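6.4 抓取失败后的处理(杯类物体倾倒)

适用于在 Mabula 仿真环境中运行 Esum 控制程序的台面抓取任务。出现故障代码 1,104 时,按本节操作。该代码表示夹爪闭合后未检测到有效夹持,或目标物体的姿态超出允许范围。

注意:不要直接点“继续”。程序会沿用倾倒前的抓取点,指尖可能压到杯壁或台面。

1. 点“暂停”,确认各关节速度读数归零。
2. 打开腕部视角,查看目标物体与指尖的相对位置。
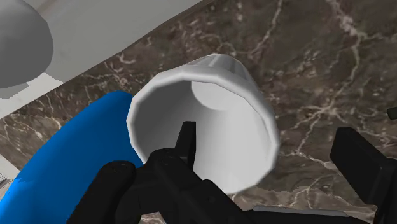
1,104 故障多半出在目标姿态没有更新。规划器仍按直立的杯子计算接近方向,而杯子已经侧躺在大理石台面上,杯口朝前,中间那根指尖正对着杯口里面。此时横向移动会带着杯子一起走,应先沿接近方向的反向退出。

3. 切换到手动模式,速度上限设为 11%。
4. 沿工具坐标系 Z 轴负方向后退,每次 2 厘米,直到指尖完全离开杯口。每退一步都要看一次接触力曲线,曲线上升即停。
5. 将手臂抬到台面物品上方,再切换到全局视角。
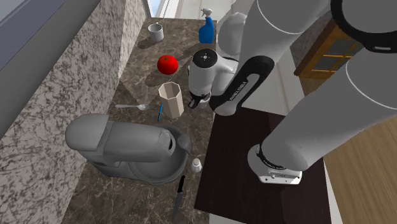
6. 在物体列表中选中目标,点“重新估计姿态”。置信度低于 52 时不得恢复自动运行,换一个视角再估计一次。
7. 检查周围物体的碰撞体是否全部启用。Vinddale 场景包在 9 月的版本中,会在重置后漏载部分小件的碰撞体,需手动勾选。
8. 清除故障代码,从“接近”阶段重新开始。

说明:面数较少的杯子模型,碰撞体边缘与显示外形可能不一致。若同一物体连续报错,请改用 Ziritix 工具重新生成碰撞体,再执行第 6 步。

警告:本节步骤只针对仿真。实体手臂发生同类故障时,先按下急停,再按第 2 章处理,人员不得把手伸入夹爪与物体之间。

本节修订日期:2025年10月4日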